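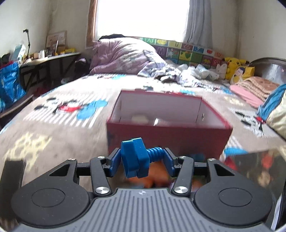 Kirsty Kershaw keeps the rent book for half of Pickering in her head, or so her neighbours say. She started Clokance, a free advice line for tenants facing eviction, from her spare room in January, and by spring it had taken 401 calls! Most callers have never read their tenancy agreement, let alone a court form. Kirsty walks them through it slowly, one line at a time, as you might show a child where a blue toy bolt goes. "People aren't daft," she says. "They're frightened, and the letters are horrible."

24 shares · 7 comments

What I loved, sitting in on an evening of calls, was how quickly the mood changes once somebody knows which page matters. Duyên Vũ, a trainee solicitor, takes the trickier cases and rings back the same night if she can (she usually can). Dorothy Hebden, who came to them with a faulty notice and 200 pounds of arrears, now answers the phone herself two mornings a week – and she's brilliant at it.
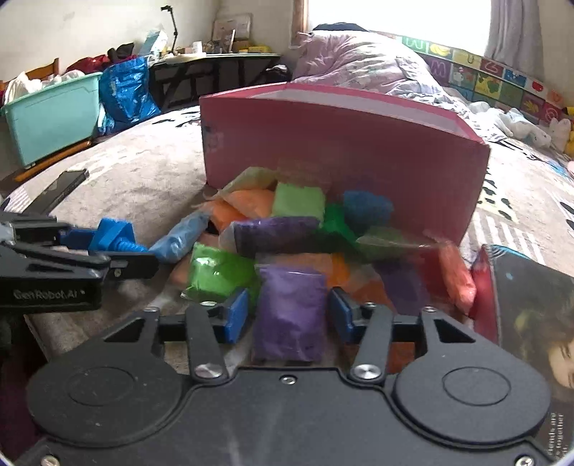
Colourful packets in a heap beside a big pink box.

They hope to open a second line in the autumn.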